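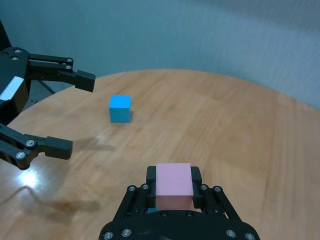 Refinishing a round table: oil or water-based poly?

Forum: Finishing and Repair
Replies: 6

zavon_mike_shop
I have a round wood table with a honey-colored finish that has started to feel sticky near the seats. We eat on it every day and the kids do homework there. I want to strip it and put something tougher on. I bought a quart of Jimora water-based poly before I read anything, and now I see people saying oil is better for tabletops. Which one would you use? It has to be done in February, so I can't have windows open for long.

plankside
Sticky where people sit is usually skin oil and cleaning spray getting into the old finish. Before you strip it, wash it with mineral spirits, then with a little dish soap in warm water. Let it dry overnight. Sometimes that fixes it.

If you do strip it, use the water-based stuff you already have. In a closed house in winter the smell from oil will drive you out.

oldglue2121
I disagree on the water-based. I have put it on two kitchen tables and both had white rings within a year. Oil poly takes longer and smells worse, but it lasts. Wait until spring.

plankside
How many coats did you put on? Two is not enough on a tabletop. I do four or five and leave it alone for three weeks before anything hot or wet goes on it. I have never had a ring.

oldglue2121
Three coats, per the can. Maybe I rushed the cure, but most people will.

zavon_mike_shop
I tried the mineral spirits. A lot of brown came off on the rag and it feels better, but there are still soft spots by two of the chairs. So I think I am stripping it. What about color? I would like to stay close to what it is now. Similar tone to mine, boards running the long way:

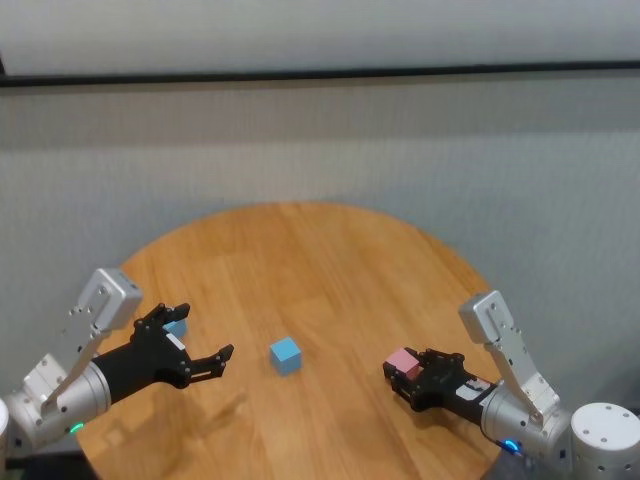

Round top, orange-brown finish, straight boards

cui_cabinet
Some of that orange is probably the old finish and will leave with it. Water-based goes on nearly clear, so the bare wood will look paler than you expect. If you want the warmth back, wipe on a coat of dewaxed shellac in amber first, let it dry, scuff it lightly, then do your poly. Test the underside before you commit.

Also sand with the boards and stop at 180. Don't use a belt sander on a round top — you will dig a groove at the rim and spend a weekend getting it out.

zavon_mike_shop
The shellac idea sounds good. I have a Guken random orbit sander, would that work on the edge or should I do that by hand?

cui_cabinet
Orbit sander on the flat, by hand on the edge. Keep the pad level when you get close to the rim.

oldglue2121
Shellac under it will help the color, I agree with that part. I still say use oil on top. Post how it looks in a year.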